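Zornell sells its bimanual handling kit as a package: two arms, two multi-fingered grippers, a controller and a year of support. Ánh Huỳnh runs integration for the product line, and most of her calls are with packing operations that already own at least one arm and dislike what it does with soft goods.

"Rigid parts are a solved purchase," she says. "You pick a suction cup from a catalog. Fabric is where people call us."

The kit ships in 9 crates. Installation at a customer site takes two days, the second spent on calibration between the arms. Huỳnh quotes a cycle limit of 28 picks per hour for sewn goods and does not expect the next software release, named Firnden, to raise it much. "If you need 102 an hour, buy something else. I tell people that on the first call."

Asked about finger wear, she is specific. The fingertip pads are a consumable, replaced every 602 hours of contact time, and the controller logs those hours per hand. Customers can swap pads themselves. Joint bolts are checked at the same interval.
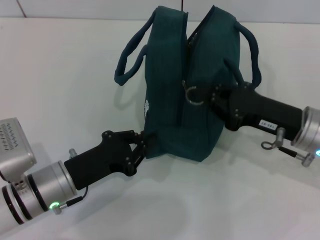 Bags remain the hardest category in the Zornell acceptance test. "A box has faces. A bag has faces until you touch it," Huỳnh says. The teal one has two rope handles, and a handle can hang where a hand needs to go, so the planner treats each as an obstacle. Grip points are chosen on the body, with one hand low at a corner and the other on the opposite side, below the metal hardware on the zipper seam. Force limits are set separately for each hand.

The Sedgwick controller is sold only with the kit. Existing arms can be reused if their wrist flange matches, and Huỳnh asks for a drawing before she will quote.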